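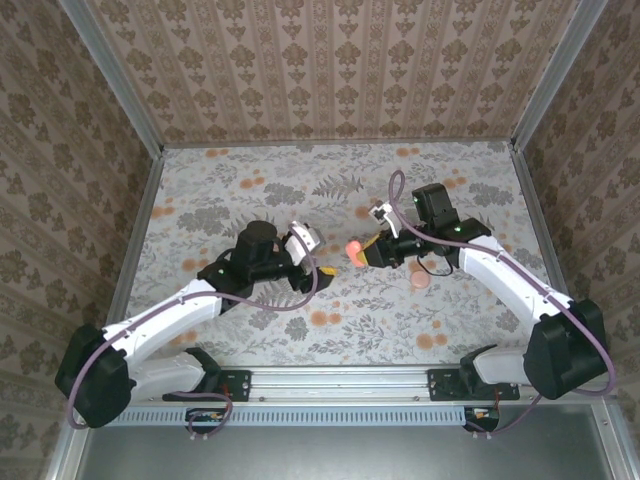 Fern Cloth and Brown Damask

Gallery page 46 – Porstead patterns
Posted 2019-05-07 by Amparo Requena

Pale gray-white cloth with gray-green fern sprigs and soft orange blossoms, shown with a beige damask-style wallpaper on the back and both sides. The brown motifs run in vertical stripes.

About this gallery

The gallery is for people choosing a tablecloth to go with wallpaper they already have. Most of the questions we get are about putting two patterns in one room, so we show cloth and paper together where we can. Swatches on a white page look fine and then look different at home.

Notes on the pairing

The paper is formal and the cloth is not. They get along because both keep to quiet background colors, beige on the walls and a gray-white on the table. The orange in the blossoms is the warmest color in the cloth, and it sits well near the brown.

The fern print has no stripe of its own. A striped or checked cloth would need lining up with the walls, and few tables stand quite straight. With scattered sprigs you can lay the cloth a little crooked and it won't bother you.

Trinidad Cantero prefers this cloth with a plain wall, and she has a point if the room is dark. In a small dark room I would paper one wall and paint the other three. With good light, all the walls can take the pattern.

For dishes, plain white is the safe choice. Gray-green works too. I would leave out anything with its own flowers – the blossoms on the cloth are small and get lost next to a bigger print. Napkins can pick up the orange, but go for a faded shade.

If you are matching at home

Take the cloth into the room and look at it in the morning and again with the lamps on. Beige paper can turn yellow under a warm bulb, and gray cloth can look a bit blue beside it. Lay it flat over the whole table before you decide. A folded corner shows too little of the print.

Listing

Cloth: Cirnance, pattern 751
Wallpaper: Rizzi, pattern 200
Samples of both can be requested through the Porstead desk. The next set of pairings goes up in October.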